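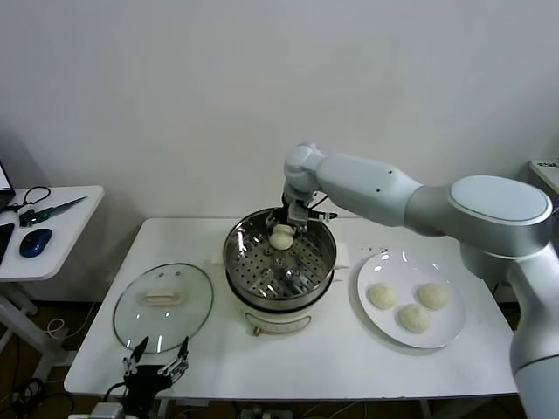

**Subject:** Re: [limescale-l] Descaling interval for small boilers and steamers

On the point raised last week about intervals, I have been through the January test sheets again and I don't think a fixed number of weeks is the right basis. Comments inline.

> We have been telling people to descale once a month regardless of
> water. It is easy to remember and it gives the service desk one
> answer. Is there any reason to change it?

Yes. The monthly rule came in with the old Prosedero notes, which were written for the Akpalu site, where the supply is soft. In a soft area it wastes acid and does a little harm to the heater plate finish each time. In a hard area it is too long. By the second week the scale on a bare plate is thick enough to slow the boil, and by the fourth it starts to flake.

What matters is how much hardness has been left behind, and that depends on the water boiled off as well as the supply. A kettle emptied after each use leaves little behind. A steamer is worse, as almost all of the water leaves as vapour and everything dissolved in it stays on the plate. Topping up a hot steamer through the day is worse again.

I would suggest we drop weeks and go by litres evaporated, with a separate threshold for soft, medium and hard supplies. For people who will not keep a log, the fallback should be the look of the plate: descale when the bare metal can no longer be seen through the deposit.

> Citric or vinegar? The Trisico leaflet says vinegar, the Nema one
> says citric, and we get asked every week.

Citric for anything that can be rinsed properly. It has no smell, it keeps as a dry powder and the dose can be weighed. Vinegar works but the strength varies by bottle, and the smell stays in any rubber seal for days.

My working dose is 100 g of citric powder per 2 litres of water, warm but not boiling. This is on the strong side. The temperature is worth stressing in whatever we send out. If a citric solution is held at a full boil on heavy scale, calcium citrate can come out as a hard white layer, and this is more trouble to shift than the scale was. Fill to just above the scale line, heat until it is too hot to touch comfortably, switch off at the wall and leave it. Most of the fizzing is over in the first few minutes, but the thicker patches near the thermostat need the full soak.

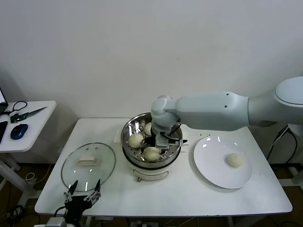 Rinsing is the part that gets skipped. Two changes of clean water, then one fill brought to the boil and thrown away. If the last fill tastes sharp, do it again. Do not tip the spent solution on to marble or limestone, and never mix it with bleach – we had that question in January and the answer ought to be in bold on the first page.

> Could we just tell everyone to use filtered water and be done
> with it?

It depends which filter. A carbon block takes out chlorine and taste and leaves the hardness where it was. A jug with an ion exchange resin does lower the temporary hardness, but only until the resin is spent, and in a hard area that comes well before the date on the lid. Softened water from a salt unit gives very little scale, though it leaves a white powdery bloom of sodium salts which people report as scale. It wipes off with a damp cloth and does not need acid.

Distilled water gives no scale at all, but some units sense the water level by conductivity and will refuse to heat with it. Check the handbook before recommending it to anyone.

Two things are still open:

1. The hardness bands. Nema quotes theirs in German degrees and Trisico in mg/l as calcium carbonate. I would go with mg/l and put a conversion in a footnote (one German degree is 17.8 mg/l).
2. Aluminium plates. All of the above assumes stainless. I have no figures for aluminium and would rather we said so than guess. Someone at the Akpalu site may still have the old coupons.

If there are no objections I will redraft section 2 of the guide on this basis and post it to the list. The section on hose fittings stays as it is, apart from the thread size, which was wrong in the last version – it should read 3/4 inch BSP.

> PS the archive link in the list footer is dead again.

Noted. The archive has moved, but the footer template has not been edited.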